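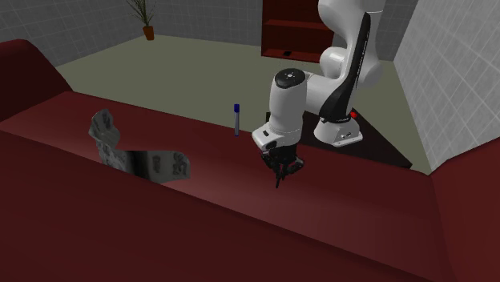

Minutes of the trademark and licensing meeting, March
Present: Azadeh Daneshvar (chair), Hooman Amini, Nima Talebi, Parvaneh Arabzadeh (minutes)
Apologies: Nima Akbari
The meeting was opened at 10:05. The minutes of the previous meeting were accepted with one correction: in item 4, "renewal" should be read as "recordal of assignment".

1. Opposition against the mark Sokeo
Hooman reported that the opposition period for Sokeo is still running. One letter was received from the lawyers of Trudano, who consider the two names similar in sound. They ask that we remove class 35 from the application. Hooman finds the similarity weak, but the class is not much used by our client and it could be given up in exchange for a written consent. 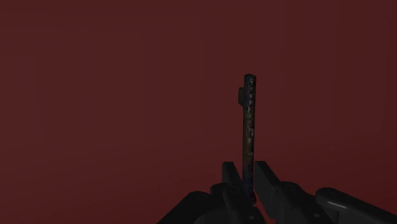
Azadeh did not agree with giving up the class so early, and asked that the first answer to Trudano contain only our arguments about the sound and the meaning of the names. It was decided to send this answer first and to keep the consent agreement for a second step. Hooman will write the draft.

2. Forko, license agreement
The agreement with Forko is signed by both sides but it is not yet recorded at the registry. Nima Talebi explained that the translation was returned to us, as the schedule of goods was missing from it. The new translation will cost 200 dollars and the recordal fee is 500 dollars. Both amounts were approved. The client must be informed before we pay.
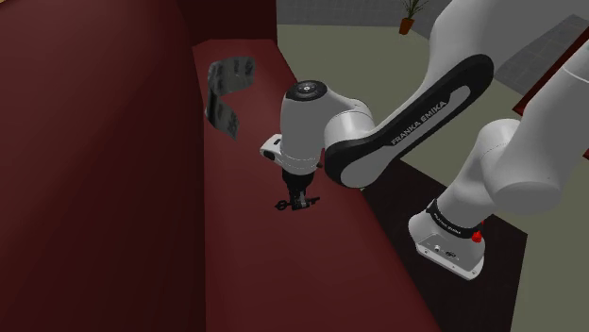

3. Watch service
The last report from Venkataraman contained 1,521 results, and 120 of them were marked for closer reading. Parvaneh said that most of the others are in classes which have no connection with our clients. She will ask if the search can be limited by class from the next report.

4. Other matters
Powers of attorney older than five years should be checked by each person for own files.

The meeting was closed at 11:20.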